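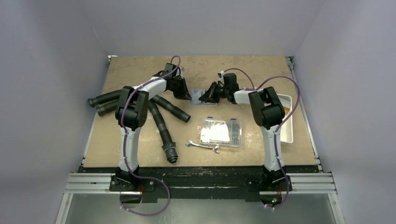
Wallet day. Been putting this off since before Christmas and then yesterday my old one gave up at the till in Grukeo, cards all over the floor, queue behind me, lovely.

So, quick post, I've got to be out by 1630.

New one is a card holder, light beigey pink leather with a snap strap and clear plastic sleeves inside like a tiny photo album. Got it from Chidiac. Took me ages to choose. Bujar Kadrić (he of the bulging back pocket) reckons sleeves are a faff and you want plain slots. Maybe. But I like flipping through and seeing what I've got, and I've stopped handing over my libary card to pay for the bus.
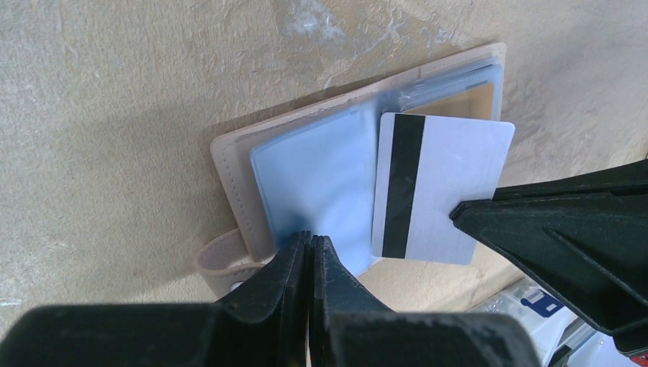 *Sleeves open, white card waiting for a home.*

Rules, such as they are:

- bank card at the front, always
- anything with a stripe gets its own sleeve, no doubling up
- loyalty cards only if I've used them since new year. Bye Skillevow, bye that coffee place in Nirovden
- no receipts. NO receipts

Sleeves are stiff at first, by the way. Cards go in easier if you pinch the plastic open with a thumb, and don't try it with hand cream on, ask me how I know. The snap's a bit tight too but I'd take that over floppy.

Still to do: the drawer. 17 old cards in there, half of them expired, and one gift card that might have someting left on it. Will ring up and check tommorow. Right, coat, keys, gone.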